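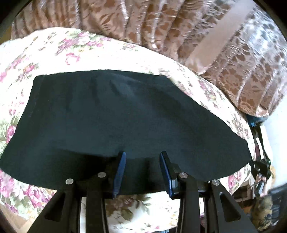
Does the Color of Your Bedding Change How Warm You Sleep?
Project report by Ladan Safavi
January 14, 2026

My grandmother has a rule that you never put dark covers on a bed in summer because they "hold the heat." My roommate thinks this is nonsense. I needed a topic for my Home Textiles class, so I figured I would spend a semester finding out which one of them was right (spoiler: both of them, kind of, and they're both still mad at me).

What I wanted to know

Everybody knows a black T-shirt gets hot in the sun. That part is easy, since dark cloth soaks up more sunlight than pale cloth. But a bed is mostly used at night, in the dark, indoors! So my first question was whether color matters at all once the sun is gone. My second question was whether the kind of cloth matters more than the color, which is what my instructor, Ruben Hendriks, told me to look at when I turned in my first draft plan and it was only one page long.

What I did

I bought plain cotton in black and in white from Mumus, the fabric store in Perkstead, from the same line and the same weight so the only real difference was the dye. I also got a polyester fleece in both colors. Then I cut everything into squares, washed them all twice and let them dry on the rack overnight.

For the daytime test I laid the squares on my windowsill for 45 minutes and read the temperature underneath with a little kitchen probe thermometer. For the nighttime test I filled jars with hot water, wrapped each one in a square, shut the blinds and wrote down the temperature every few minutes. I did each test on nine different days. I would have done more but my roommate wanted her jars back.

I also ran a survey. I posted it in the dorm group chat and on the class page and got 114 answers, which made me ridiculously happy. I asked people what color their bedding was, what it was made of, and whether they usually woke up too warm.

What I found

In the sun, black won every single time. The black cotton was clearly warmer underneath than the white cotton, and the fleece did the same thing. So if your bed is next to a big window and you like to nap in the afternoon, my grandmother has a point.

At night the color made no difference I could measure. The black and white cotton jars cooled off at pretty much the same speed, and on some days white was a hair slower and on other days black was. The fleece jars, though, stayed warm a lot longer than the cotton ones in either color. I had expected some difference there but not such a big gap – the lines on my graph don't even touch.

The survey was messier. People with dark bedding did complain more about waking up hot, and I got very excited for one evening. Then I sorted the answers by fabric and saw that most of the dark sets were fleece or polyester and most of the white ones were cotton. Ruben says this is called a confounding variable and that I should be glad I caught it before he did.

Problems

My thermometer only reads whole degrees, so small differences would get lost. The windowsill is also not a bed. I wanted to try the sun test on a real mattress but our room faces north and gets hardly any direct light. And a jar doesn't sweat or roll over or kick off the covers at 4 a.m., so it's a pretty weak stand-in for a person.

What's next

I'm hoping to repeat the whole thing in March with wool and linen added, and with a better thermometer borrowed from the physics lab. Until then I've switched to cotton sheets. They're navy, and my grandmother has been informed.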